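Week 7 notes: picking up floppy things, and how we score it

Right, a few of you asked for these in writing because I talk too fast, so here goes. They follow the lecture order more or less, with the bits I skipped put back in.

Last week we did grasping for rigid objects. You had a mug or a block, you had its pose, you picked a grasp, and if the fingers closed where you wanted them you mostly went home happy. This week the object has no pose worth the name. A glove has a palm and five fingers, each doing its own thing, and the moment you touch it the shape you planned on is gone. So the question becomes: how much of the shape do you need to know before you commit?

There are two camps. The first estimates a full mesh of the object and plans on that. Montserrat Olvera's thesis chapter (it's in the reading folder) is the best version of this I know, and it's lovely work, but her mesh fitting is slow and it gets muddled whenever a thumb folds under the palm. The second camp skips the mesh and learns straight from demonstrations. A person drives the gripper, you record the wrist view and the finger opening, and the policy learns to copy. That's what we did on the Nosard project and it's what your assignment uses, so I'll spend the rest of these notes there.

The task is glove out of basket. The gripper comes in from above, pinches, lifts clear of the rim and puts the glove down on the table. We collected 223 demonstrations, split between Banafsheh Farahani and Braulio Bañuelos, and if you watch a few from each you'll pick the driver inside a minute. Banafsheh goes for the middle of the palm nearly every time. Braulio loves a cuff. Hang on to that, it comes back and bites us further down. 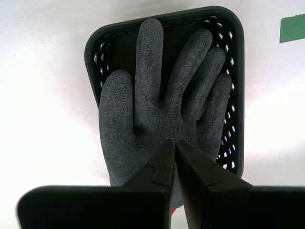

Before training we threw out any demo where the driver closed on nothing and had to start again, and that left us with 148. I'm in two minds about it now! Those retries are the only place in the data where the robot could learn what a missed pinch looks like, and we binned the lot. Mehwish Durrani argued for keeping them at the time and I overruled her, and if I were doing it again I'd keep them in and label them.

Now the thing I rushed through at the end of the hour, which is pinch depth. For a rigid block the fingertips just need to land either side of it. For fabric lying flat there's no "either side" - you have to press down a little so the cloth bunches up between the tips, then close. Too shallow and the tips skate over the surface. Too deep and you're pinching the basket as well, and up comes the whole lot, basket and all. Write h for the height of the fingertips above the basket floor at the moment of closing. The policy never sees h directly. It has to work it out from the wrist view, and a dark glove in a dark basket doesn't give it much contrast to go on. Keep that in mind when you look at your failures.

Scoring. Each trained policy gets 50 trials, and before each one somebody picks the glove up and drops it back in without arranging it. A trial counts as a success if the glove ends up entirely on the table and the basket hasn't left it. If a finger is still hooked over the rim, that's a fail, sorry. Our baseline failed 11 of the 50. I went back through those and most were the same story: the approach started toward the palm, drifted toward the cuff, and closed in between, where neither driver would ever have gone. That's your two demonstrators being averaged together. You've met this already in the multimodal action section from week 5, where I drew the car and the tree, and a policy that outputs a single mean action will do it every time.

So what do we do about it? Araceli Meléndez tried the simple fix first, which was to train on one driver's data only. The drifting went away, but you've got much less data, and it got worse on gloves that landed bunched up. The better option is a policy head that can represent more than one mode, and that's Part B of the assignment.

For the assignment: log in to the Fallasbridge cluster and copy the Daletik folder to your own space (please don't train inside the shared one, it happened last year and it was a miserable afternoon). Part A is to reproduce the baseline. Part B is to swap in the mixture head and compare. Part C is a page of writing on where your policy fails, with at least one failure you can't explain. I mean that last bit. I'd sooner read a puzzled paragraph than a confident wrong one.

Keskinen lab is open until 5 pm if you want to run on the real arm, and the sign-up sheet is on the door. Bring your checkpoint on the cluster, not on a laptop.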